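Mittwoch, spät

Wieder am Nahtkissen gesessen. Im Kursheft steht, bis zu 20 Übungsnähte, dann sitze die Technik. Glaube ich nicht. Kunsthaut verzeiht zu viel, sie blutet nicht und zuckt nicht, und wer darauf hübsch näht, kann vor allem auf Kunsthaut nähen. Die schräge Naht habe ich trotzdem zu Ende angeschaut, Stich für Stich, und an den Abständen herumgemäkelt. Ob das blasse Rosa irgendwem beim Lernen hilft, weiß ich auch nicht.
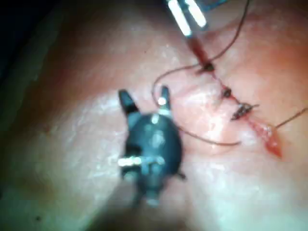

Ratih meinte, ich solle weniger auf die Abstände achten und mehr auf die Spannung, zu fest gezogen sei der häufigere Fehler. Mag sein. Morgen neuer Faden.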